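Hormone assay notebook – March, entry 30

Started at 7:40 with the saliva estradiol plates and I am so pleased with how this batch came out! The standard curve finally looks like a curve. Last time the low end went flat and I couldn't tell one post-menopausal sample from the next, and those are exactly the samples we care about.

What I changed: diluted the Lapointe antibody 1000-fold (I had been using it at 100, far too strong), and let the plate sit 2 hours on the slow shaker. Same Basden buffer as before, new bottle. Gráinne Heffernan suggested the longer sit weeks ago and I kept putting it off – she gets full credit and a coffee.

Duplicates agree nicely except in row F, where I think I bumped the pipette. Repeat row F. Don't average it in, whoever picks this up after me.

Progesterone is a different story. The Kukia kit still reads high on anyone using a cream, even when they skipped the evening dose. My guess is residue from fingers getting on the collection tube. Gráinne wants to try having people wash their hands and open the tube with a tissue, then compare with a second tube taken the usual way. Cheap to try, and I love that we can do it with the tubes left over from the pilot. 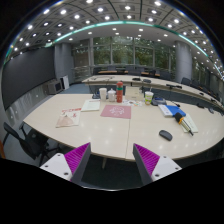
Page last changed: March, 4:15 pm (added freezer note)

Freezer note: samples from the night-sweat diary group are now on the second shelf of the Herkau, left side, blue lids. Thaw on ice and spin before pipetting. Two of the tubes were stringy even after the spin, so give those another go before giving up on them.

Also had a first look at the diaries against the morning cortisol numbers. Much too early to say anything, but people who logged broken sleep seem to have a flatter morning rise, and I got a bit excited and plotted it by hand on the back of the plate map (taped in on the next page). Needs the rest of the group.

To do: row F, order more plate seals, ask Gráinne which lot of Lapointe she has left.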